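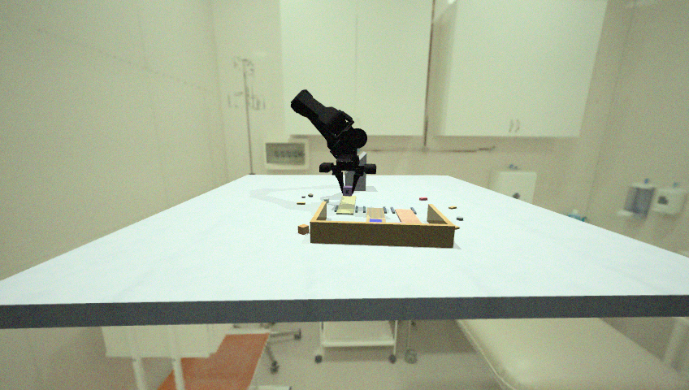
Cormac Rafferty reckons I've got placards all wrong, and that a decent pair of gloves and a thermos matter more than anything you can do with a paintbrush. He left that under my last page of tips, along with a long complaint about staples, and he's right about the staples. So I've gone back through my notes and redone the lot for anybody joining us on the Sunday walk to the old cattle market in Ludthorpe.

For those who haven't been following, Raluvik want to close the market and put up storage units, and the sellers who bring sheep in from the hill farms would have to drive another 27 miles each way. You can read the arguments on the village noticeboard. I'm only here for the cardboard and paint!

## Card, board and what to write on

Use the big flat boxes that wardrobes and fridges come in. Ordinary grocery boxes are too small, and they fold along the old creases the minute there's a breeze. I cut mine with a bread knife (an old one, please don't ruin a good one), going gently with long strokes, and I put a spare piece of card underneath so the floor doesn't suffer.

Correx is better if you can get hold of it. It's that ridged plastic board estate agents use, and it'll stand any amount of weather. Old election boards are often correx too, so if you've got one behind the shed then turn it over and give it a wipe with washing-up liquid and warm water. Paint slides off it if there's any grease, so rinse well and let it dry completely.

Whichever you've got, check which way the ridges run. You want them going up and down, the same way as the stick. I made six the other way one year and every one of them had folded in half before we reached the bridge – we looked like people carrying very sad sandwiches.

## Letters people can read

Fewer words. I know you've got a lot to say about it, so have I, but four or five words is plenty. Mine says KEEP OUR MARKET and that's the lot.

Pencil the letters in first, and start from the middle letter and work outwards both ways. If you start at the left you'll end up with a squashed bit at the right, every time, and I've got a KEEP OUR MARKt in the garage to prove it.

Household emulsion is fine and there's usually half a tin of something dark knocking about. I use up masonry paint because it doesn't mind drizzle. Poster paint is lovely to work with and then runs down your sleeve, so keep that for the children's indoor ones. Black or navy on a pale background reads best from across a road. Red looks cracking close up but goes muddy from a distance, especially late in the afternoon.

A flat brush as wide as the stroke you want saves hours. I go over each letter once, leave it for 40 minutes, and then do it again. Put the lid back on the tin while you wait – I've kicked over more paint than I've used. And if your brush has gone stiff, stand it in hot vinegar for a bit before you give up on it.

## Sticks and how to fix them

Roofing batten is what everyone reaches for, but it's heavy and full of splinters. Hollis, the timber yard behind the garage, will sell you thin planed softwood from the offcuts rack if you ask nicely, and it's much kinder on the hands. Sand the bottom end anyway, and wrap the part you hold in an old bicycle inner tube or some cloth tape.

Do check what you're allowed to carry before you make a dozen of them. Some gatherings ask for cardboard tubes only, and a carpet tube from the flooring shop does the job very well. It's light, it's free, and you can cut it with a bread knife as well.

Now, the staples. I used to put four in and call it done. Cormac says they pull straight through the card once it's damp, and having gone and looked at last year's I have to admit that's exactly what they did. What he does is make a sandwich with two sheets back to back and the stick in between, glued the whole length with wood glue, and a few short screws with big washers to hold it all. I tried one at the weekend and hung it on the washing line overnight. It's still as stiff as a door.

If you're using correx, cable ties are easier. Poke two small holes either side of the stick with a bradawl, thread the tie through, pull it tight and snip the tail off close. Put the snipped end at the back or you'll scratch somebody.

## If it rains

It will rain. Clear parcel tape over the whole face works if you lay the strips from the bottom up, each one overlapping the one below, like roof tiles. Do the edges as well and fold it round to the back. Card soaks up water from its cut edges first, and that's where they always go soggy.

A clear bin bag pulled over the top and taped round the stick is quicker, and perfectly all right for one outing. It does crackle a bit in the wind.

Wax works too! I rubbed a plain white candle all over a small one and went over it with a hairdryer on low, and the drips rolled off nicely. It takes forever though, so I wouldn't do a big one.

## Getting paint out of things

Wet emulsion comes off with cold water and a bit of soap, so deal with it straight away. If it's dried on a jumper, scrape off what you can with a blunt knife, dab with surgical spirit, and wash as normal. Try the spirit on a seam first. Flenell do a stain bar that I've had good luck with on cotton and no luck at all on wool.

For hands, use cooking oil and sugar, rubbed in well before you add any water.

## Afterwards

Bring them home. The council van won't thank you for a verge full of batten, and most of mine have been out several times with a new sheet glued over the front. Store them flat or hanging up, somewhere dry. Leaning against the wall gives them a curve that never comes out.

We're meeting at ten by the stop for the 324, the one on the market side, and I'll have spare tape and cable ties in the blue rucksack. Gloves and thermos as well, Cormac. If anybody has a good way of making a banner out of a double duvet cover, leave it underneath, as I've got one here with a hole in it and I can't decide whether to hem the top or sew in loops.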